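Projektbericht: Verpackungsmüll in der Mensa Endcombe

1. Ausgangslage

In der Mensa am Standort Endcombe wird seit dem Umbau ein großer Teil der Speisen zum Mitnehmen ausgegeben. Unser Projekt sollte klären, wie viele Gäste auf Einweggeschirr verzichten würden, wenn an der Ausgabe ein Pfandsystem angeboten wird. Die Idee stammt aus dem Seminar „Nachhaltiger Konsum“.

2. Vorgehen

Wir haben an 15 Tagen jeweils zur Mittagszeit an der Ausgabe gezählt und notiert, ob ein Gericht auf dem Teller oder in der Schale zum Mitnehmen ausgegeben wurde. Dazu kam ein Fragebogen mit 10 Fragen. Der Pfand betrug im Test fünf Euro pro Schale. Die Schalen hat uns die Firma Plendeto geliehen, gespült wurden sie in der Küche der Mensa.
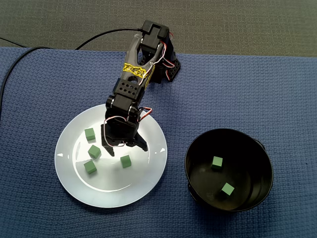
Beim Fragebogen gab es anfangs Probleme. Frage 4 wurde oft falsch verstanden, weil „Mehrweg“ und „Recycling“ verwechselt wurden. Wir haben sie nach dem Vortest umformuliert – die alten Bögen sind in der Auswertung nicht enthalten.

3. Ergebnisse

Die meisten Befragten fanden das Pfandsystem gut, nutzten es aber selten. Als Grund wurde vor allem die Höhe des Pfands genannt. An zweiter Stelle stand die Rückgabe, die nur an einer Kasse möglich war. Wer in der Mensa sitzen blieb, nahm fast immer einen normalen Teller. Bei Suppen war der Anteil der Einwegschalen am höchsten.

4. Offene Punkte

Der Test fiel zum Teil in die Prüfungszeit, da ist die Mensa leerer als sonst. Ab September soll eine zweite Rückgabestelle im Gebäude Doven eingerichtet werden. Die Zählung müsste dann mit niedrigerem Pfand wiederholt werden. Zählbögen und Fragebogen liegen im Anhang.

Stand: 19. Juli 2026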